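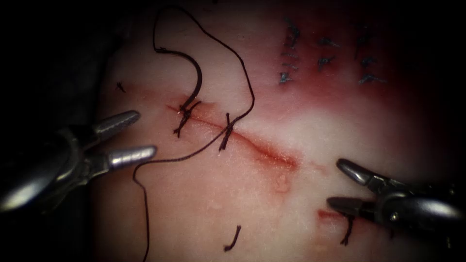

Jurkus Robotics Club: Frequently Asked Questions
Last updated 05/08/2025

Do I need to be pre-med or an engineer?
No. We have both, and each side thinks the other one is doing the easy part. If you can sit still and take criticism from a piece of thread, you qualify.

What does the club do?
We practice suturing with robotic instruments and write software that tries to do the same. The software is named Stan. Stan has been learning to tie a square knot since last April and would like you to stop asking.

How much time does it take?
One evening session a week, capped at 18 members so that people get a turn. New members spend their first 6 sessions on handling the needle before anyone lets them near a knot. Yes, all 6.

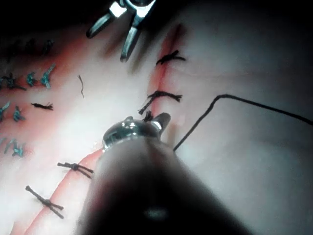

Pads are the club's biggest running expense, so we use them until they have nothing left to give. Expect to share yours with the work of whoever came before you. A pad with black knots down one incision and a patch of teal ones off to the left is perfectly good, and you should find a bare stretch and get on with it. Please pick up your thread trimmings. Nobody wants to inherit them.

Can I bring my own thread?
Only if it's braided and one of the sizes on the supply list. Fishing line has been tried. The report is in the shared folder under "Fishing Line."

Who pays for all this?
Dues are $400 a year, which can be split over two terms. Last year's bill for pads, thread and needles came to $2,840, and the rest of the dues went to repairs — mostly jaws, mostly closed on things they shouldn't have been closed on.

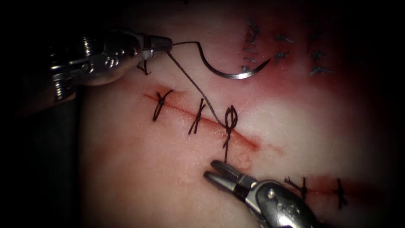

Third stitch across the center incision, knot partly formed.

Is there a competition?
The Dosholm Student Challenge, every spring. Teams close one incision against the clock and are scored on spacing, tension and tail length. We placed last year. We're choosing not to say where.

How is my work graded?
It isn't a class, so there are no grades. Sessions are logged in Tevix, and anyone in the club can leave comments on your stitches. They will be about your tails. Everyone's tails are too long.

I missed sign-up. Now what?
Email the club address and ask for the waiting list. It moves fastest right after midterms.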